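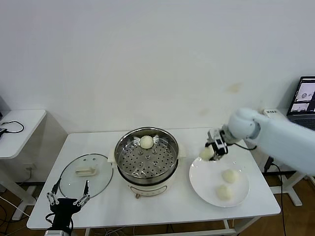 I'd gone to Hovley to ask about grippers and got talking about buns instead. "Soft things are where you find out," the tester told me, over a very good coffee. She's been trying the Plenico fingers against the Lirnent ones, 40 goes each. "The Lirnent squeezes too hard for my liking, and it's 300 quid more!" And the lid? "Oh, the lid's easy (well, easier), it's got a handle." She'd still like softer pads before February.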